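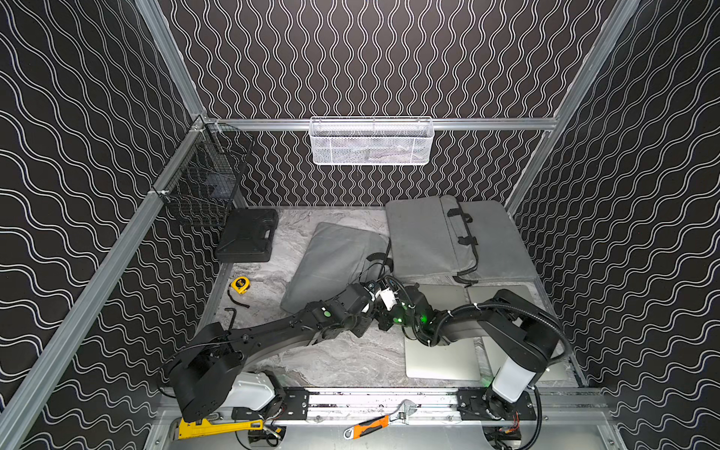

Bold line wallpaper in a narrow hallway, with marble-look floor. Too much?
Forum: Walls, Floors and Finishes
Started 2019-08-31

hjoshi_rehab wrote:
Looking for opinions before I place an order. We have a hallway that runs from the front door to the kitchen. It is 4 feet wide, no windows, one ceiling light. The walls are flat beige from the previous owner and scuffed badly on the stair side.

My wife wants black wallpaper with thin white wavy lines. The pattern is called Sirnar and the store that carries it here is Ellard. The lines run up and down if you hang it the normal way. The floor was done in March in a marble-look porcelain, light gray with darker veins, and it is staying.

My worry is that a dark pattern plus a veined floor will be too busy in a space that small. Her view is that a hallway is a place you walk through, so it can take more pattern than a living room. The quote for paper and hanging is $1,698. Paint would be a weekend and a couple of gallons.

Has anyone lived with something like this for more than a year?

Hemant

vandana_k wrote:
I have a black and white striped paper in a powder room and a similar floor. Four years in and I still like it. But a powder room has a door you can shut. My hallway is plain on purpose, so I can't tell you how it would be to look at it twenty times a day.

What color are the doors and trim? That matters more than people think. If you have white trim and five doors, there won't be that much wallpaper showing anyway.

hjoshi_rehab wrote:
Trim is white semi-gloss. Three doors on the left, one on the right plus the stair wall. The stair wall is the big one.

Kravets wrote:
I hung paper for a living until my knees quit, so take this as coming from that side.

The color isn't your problem. Your problem is a line pattern in an old hallway. Every wall that is out of plumb will show. With a floral you can cheat a half inch over the length of a wall. With lines you can't, and a tight repeat next to a door casing will tell on you. Put a level on each corner and each casing before you spend a dime. If any of them are off by more than a quarter inch over the height, think about a different pattern.

Wavy is a bit more forgiving than straight. Only a bit.

Second thing is the black. Seams. Paper shrinks a little as it dries and you get a hairline of white at each seam. The fix is to paint the wall dark first, or run a stripe of black paint where each seam will fall. Ask your installer if that is in the price. If he looks confused, find another installer.

Kyrylo

abhi_praj wrote:
Going to disagree with the general direction. I think it's a mistake. Two patterns touching each other at a baseline, one of them dark, no daylight. I did a dark geometric in an entry at our last place and we took it down after fourteen months. Guests would say "wow" and then nothing else. It also made the ceiling light look weak, so I put in a brighter bulb, and then the glare off the floor tile bothered me.

Paint the walls a warm gray, hang some pictures, spend the money on a better light fixture. You can get a very nice one for a lot less than $1,698.

vandana_k wrote:
Abhishek, was your floor polished? Mine is matte and there is no glare. I'd say that was a tile issue and a bulb issue.

abhi_praj wrote:
Polished, yes. Fair point on the glare. I still wouldn't do it again on matte. It was tiring to look at. With small repeating lines your eyes never settle when you walk past. My mother-in-law gets migraines and she used the back door.

kanchan_a wrote:
I'd take the migraine comment seriously. Tight high-contrast lines bother some people a lot. I'm one of them. There is a dentist near me with a wall like that behind the front desk and I look at the counter the whole time I'm paying. If anyone in the house gets headaches, tape a full-size sample at eye level and leave it for two weeks. Not a swatch. Buy one roll if you have to.

For what it's worth I don't think the floor is the issue. Light gray veining reads as plain from standing height once there is a rug on it.

hjoshi_rehab wrote:
Nobody here gets migraines that I know of, but our daughter's friends are in and out all the time. I'll buy the roll. Ellard takes back unopened rolls only, so that's money gone, but less than doing the whole hall and hating it.

Kyrylo, I checked with a 4-foot level tonight. Both corners by the front door are fine. The stair wall corner is out by a good half inch. Kitchen door casing is also out, I didn't measure how much, the bubble was touching the line.

Kravets wrote:
Then the stair wall is your trouble spot and it's also the wall you see most. Options:

Start your plumb line in the middle of that wall and let the error fall in the corner, split between both sides. Standard practice. You'll see it if you look for it.

Or skim coat the corner to bring it true. That's two days with drying and it makes a mess on the stairs.

Or don't paper that wall. Paper the door side, paint the stair side. Your scuffs are on the stair side anyway and paper is a pain to fix. Paint you can touch up.

vandana_k wrote:
I like the last one. One side patterned, the other side plain white or a soft gray picked out of the floor. You would get some light back from the plain side too.

abhi_praj wrote:
One side only is better than both, I'll give you that. But the door side is mostly doors. You'd be paying an installer to cut around three casings for a few strips of paper. Seems like the worst value of the bunch.

Kravets wrote:
Cutting around casings is the job. Takes longer per strip but there are fewer rolls. Get it quoted. I'd expect it to come in well under the first number.

kanchan_a wrote:
Another idea is the end wall. Is there a wall you face when you walk in the front door, next to the kitchen opening? A cousin of mine did only that in a townhouse on Endenden and it looks good. Dark end wall, light sides. She used a paste-the-wall type and did it herself in an afternoon. It was one drop and a bit.

hjoshi_rehab wrote:
There is an end wall but it's about two feet wide with the thermostat right in the middle of it. My wife said absolutely not to that one.

I got the requote today. Door side only, with the wall painted black underneath first, is $1,322. I expected more of a drop. He says the prep is most of it, there are two layers of old paint that peel when you pull tape off. Paint for the stair side is on me.

abhi_praj wrote:
So you save under four hundred dollars and get half the wallpaper. I rest my case.

vandana_k wrote:
The peeling paint has to be dealt with no matter what goes on top. If he painted over it he'd be back in the same place in a year. I wouldn't count that against the wallpaper.

Did you get a second quote?

hjoshi_rehab wrote:
Not yet. A neighbor used a small outfit run by a Mr. Đặng and was happy. I have a call in.

Kravets wrote:
When he comes, ask what primer he uses over the peeling areas. It should be a penetrating sealer and not just any wall primer. Ask if he books the rolls from one batch too. Check the run number on every roll label before he opens the first one. Black varies more than you would expect from one batch to the next and you won't see it until the strips are side by side.

kanchan_a wrote:
And vacuum often if you go dark. Dust sits on the top edge of a baseboard and shows up against black. I wipe mine every week. Hand prints are worse on matte papers than on vinyl ones. Ask if the Sirnar is vinyl coated.

hjoshi_rehab wrote:
Label says washable, not scrubbable. I had to look up the difference. Washable is a damp sponge, scrubbable takes a brush and some soap.

Sample roll is up. Two full-height strips taped between the first and second doors. First impression is that it's darker than I pictured with the door shut, and pretty nice with the kitchen light on. The floor doesn't bother me at all next to it, which is what I started this thread about. My wife is pleased. My daughter says it looks like a record.

vandana_k wrote:
A record is a compliment.

abhi_praj wrote:
Give it the full two weeks. I liked mine for the first month.

hjoshi_rehab wrote:
Update. Second quote came in at $755, same scope, door side only. He'd seal the peeling areas with a clear penetrating product and then a tinted primer under the paper. The lower number is labor only, so I buy the paper. I need to add that up before I can compare the two. He can't start for three weeks.

Kravets wrote:
That's the right answer on the sealer. Add your rolls, plus one extra for repairs, and see where you land. Three weeks is a normal wait. I'd worry more about one who could come tomorrow.

kanchan_a wrote:
Keep the extra roll somewhere dry and inside the house. Mine was in the garage and the edges went wavy.

abhi_praj wrote:
What color is the stair side going to be? If it's beige again I'm going to have more to say.

hjoshi_rehab wrote:
Light gray, a shade or two lighter than the tile. Eggshell so I can wipe it. I'm going to patch the scuffs this week and get the first coat on before he comes.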